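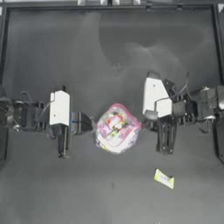 Packaging and Consumables Team, Hengate
Kitura resealable zip bags, clear
Gusset-free polyethylene bags with a press-to-close seal, for small parts, sample sachets and craft stock. Stocked at the Hengate counter and by mail order across Australia.
Closure: single track, coloured seal. Seal colour varies by batch and cannot be specified on orders under 16 packs.
Finish: clear, unprinted. A matte write-on panel is available on the Dikano version only.
Storage: keep flat, out of direct sunlight. Do not store beside solvents or labelling adhesives.
Filling: leave 16 mm clear below the track. Overfilled bags open at the corners under load.
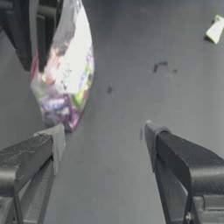

Reading time: 2 min
Ordering and minimums
Minimum order is 2 packs. Cartons hold 8 packs and are not split for freight customers. Mixed cartons of Kitura and Dikano bags can be made up at the counter on request; the Chauke depot handles full cartons only.
Bags are recyclable through soft plastics collection where the local council offers it. Remove adhesive labels first.
Returns are accepted on unopened packs. Faulty tracks should be reported with the batch code from the outer sleeve.
Technical enquiries: Mirta Garrido
Trade accounts: Pascual Tapia
Specification last revised 30 Sep 2019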